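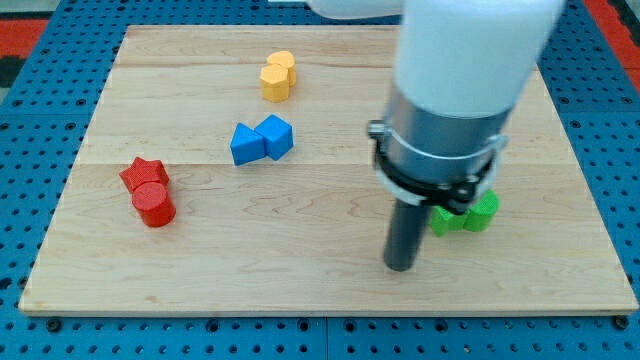
Do we need a written speed limit for an arm that only pushes light things about on a bench? We do, and it should be set for the person who might have a hand in the way, however light the load.

Support > Bench arms > Rules and set-up > Ticket 1187

Ticket 1187: Arm stops with "limit exceeded" after new bench rules applied
Opened by: Vaida Butkienė, Flultasthorpe workshop
Picked up by: Davoud Khosravi, Parside support
Status: Solved, left open for notes

Vaida, 09:40
Hello all! We moved our pushing bench over to the June bench rules this morning and I'm really pleased with how clear they are, but the arm won't finish a run now. It homes fine, goes to the start point, sets off, and then halts with "limit exceeded" on the second or third push. Before the change it would go all day. The controller is the Tesik one, with the safety settings loaded from the shared file. The only thing I changed by hand was the tool entry, which I'll come to if it matters.

Davoud, 10:05
Hi Vaida, good to see someone on the new rules so quickly. It does matter! Please send me the tool entry (length and weight), the speed cap as the controller shows it, and whether the stop comes while the tool is touching something or while it is travelling free.

Vaida, 10:30
Speed cap reads 400 mm/s. Tool length is what I measured from the flange to the tip. Weight I left at the old figure, which was for the gripper we had on before the rod. The stop comes in free travel, on the way back from a push.

Davoud, 10:50
That helps a lot. Two things to try, one at a time please, with a full run after each so we know which one did it.

First, the tool weight. Section 5 of the rules says the entry has to be redone every time the end tool is changed, and that means weight and centre of mass as well as length. If the arm believes it is carrying a heavier tool than it is, it works out the wrong holding force and can read its own motion as a bump. Weigh the rod together with its clamp. People weigh the rod and forget the clamp, and I have done it myself.

Second, look at the return move. In the old file, free travel had its own cap, quite a bit higher. The new file has one cap for everything inside the bench area, but it does not rewrite your saved paths. If a path still asks for the old speed, the arm tries to reach it and the controller stops it, exactly as it should.

Vaida, 11:35
Weighed it on the post room scales, clamp included, and entered the new figure. Much better, the motion even sounds smoother, but it still stopped once, on a return move again. So that's half of it.

Davoud, 11:45
Lovely, then it's the paths. Open each one and look for a line with its own speed number. Take the number out altogether so the path picks up the shared cap. Please don't just type the cap in by hand, or we'll be back here the next time it changes.

Vaida, 13:20
Found them! There were 14 lines with their own speed, nearly all on the lift and return. All cleared. I've had it going since before lunch with no stops. Can I ask about lift height while I have you? The rules say to lift clear before crossing the board, but they give no figure.

Davoud, 13:40
On purpose, as benches differ so much. Take the tallest thing on the board as it would stand upright, even if it is lying down now, and add a margin you'd be happy to explain to a visitor. Write it on the bench card next to the speed cap. Shahbazi, the site down the road from us, also put the lowest allowed tip height on theirs, so a rod fitted a little long doesn't scrape the wood. I like that so much I've asked for it to go in the next version.

Vaida, 14:10
Doing that now. Would it be useful if I sent in our card? It has the tool name, weight with clamp, tip height, lift height, speed cap, who last changed the tool and who checked it. The check is done by a second person, before power goes to the arm.

Davoud, 14:15
Yes please, send it over. The second-person check is in the rules as "should" and I'd love to see it become "must". I'm marking this solved but leaving it open for a bit in case the stop comes back on a longer run. If it does, save the log before you clear the message, as clearing it wipes the last few moves.

Vaida, 16:25
Card attached to the bench folder. Still running, no stops. Thank you, I've learnt loads today!

14 comments
5 shares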